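Hafstein House Kitchen Collection
Gallery: Steamers and Covered Baskets

The Kitchen Collection at Hafstein House holds 2,523 household objects used in the preparation, cooking and serving of food. Most of them are everyday pieces, given by families in Kutdale and the surrounding towns, and many remained in use until the week they were donated. The handling collection is separate from the main store and is available to visiting groups, schools and researchers by appointment.

This page forms part of the gallery series on cooking with steam. Earlier pages cover stovetop kettles, enamel pans with raised inserts, and the pudding basins of the Jemwood gift. The present page concerns bamboo steamers, which entered the collection fairly late. The first was accepted only after Kolbrún Hjaltested, Keeper of Domestic Objects, revised the collecting policy to include cookware bought in local shops during the past few decades.

A bamboo steamer consists of at least one basket and a lid. The basket stands over simmering water, and steam passes through the open base to reach the food. The woven lid lets part of the steam escape, so that less moisture collects on the inside and drips back onto buns or dumplings. Baskets of the same width may be stacked, with the lid placed on the uppermost.

Traditional examples are bound with strips of bamboo or with wire. Later household versions often combine bamboo with other materials, and the gallery includes pieces of both types. Visitors who own similar steamers are invited to compare the way the rims are joined, as this is often the most useful guide to how a piece was made.

Liners are recorded together with the baskets they belong to. Cooks have used cabbage leaves, cloth and paper for the purpose, and a liner that arrives inside a basket is kept there unless it puts the bamboo at risk.

Care of bamboo objects

Bamboo responds quickly to changes in the air around it. Steamers in the store are kept away from radiators and outside walls, and lids are shelved flat beside their baskets so that air can move through the weave. They are cleaned with a soft brush. Water is used only where food residue cannot be removed in any other way, and the piece is then left to dry fully before it returns to the shelf.

Viewing and reproduction

The study room is open by appointment and seats 6 readers. Requests should give the title of the gallery page and a short description of the object. Groups using the handling collection are asked to remove rings and bracelets before the session begins. Images from this page may be reproduced free of charge in school materials and in print runs of up to 200 copies, with credit to Hafstein House. Larger print runs require written permission from the Keeper.

The next page in the series, on fish kettles and long pans, is in preparation and will be added in July.

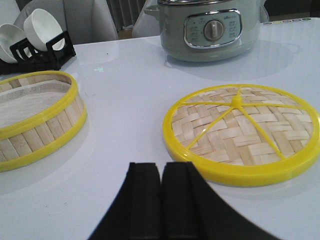 Offers of steamers, lids without baskets and baskets without lids are considered throughout the year. Donors are asked to write to the Keeper before bringing an object to the house, and to include anything they remember about where it was bought and what was cooked in it.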